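Kunden open day, Dovthorpe: notes on the new form builder

Posted Apr 24, 2025

I went to the Kunden open day in Dovthorpe wanting an answer to one question: can you change the wording on their embedded signup forms without breaking them every time they push an update? I run lists for three small clients, two of them bilingual, and I have lost enough evenings to this that I was willing to sit on a train for it.

The morning

Coffee, lanyards, a welcome talk that ran long. Geert Koster, who heads the forms product, told us the new builder had been "rewritten from the ground up." I have heard that sentence from every mail company I have ever paid. His slides showed a signup form in Dutch, English and Greek, all switching from one menu. It looked good. It was also a recording, and when someone near the front asked to see it live he said there would be time for that after lunch.

He did give us some numbers. The translation file now holds 68 separate strings, including the error messages, which the old one left out completely. Free accounts stay capped at 500 contacts. I asked whether a contact who signs up through two language versions of the same form is counted twice. He thought no. I would like that in writing.

Walking around

Between talks we could wander the ground floor. Most of it was desks, with a few tables set up along the walls.

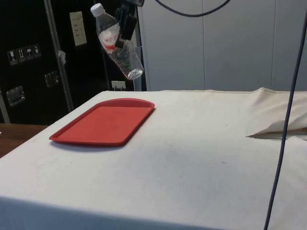
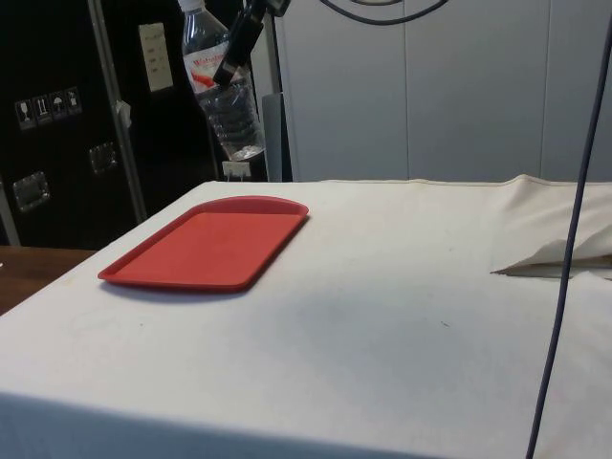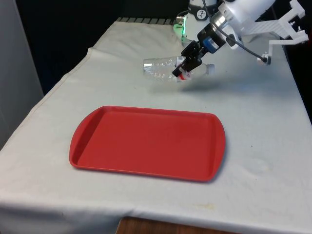 A red tray and a water bottle, ground floor.

The afternoon session

Vira Shevchuk ran the hands-on part and was much better value. She opened a real account with 2466 contacts on it and changed the button text on a live form while we watched. It took two tries – the first save dropped the accented letters – and she didn't pretend otherwise.

What I still don't like:

The embed code loads its strings from Kunden's server. If that is slow, your visitor gets the English form first.

Custom edits are kept through updates only if they are made in the builder. Edit the pasted code by hand and you are on your own, same as before.

The import from Gundov brings over contacts and tags but no form wording. A man from Karamanlidis, the print shop, had moved 1379 contacts that way and retyped every form himself.

Would I switch?

Not yet. The builder is due out in June, and I will try it on my smallest list, one form, two languages. I want to see the Greek error messages come up on a phone before I move anybody's list – and I still want that answer about double counting.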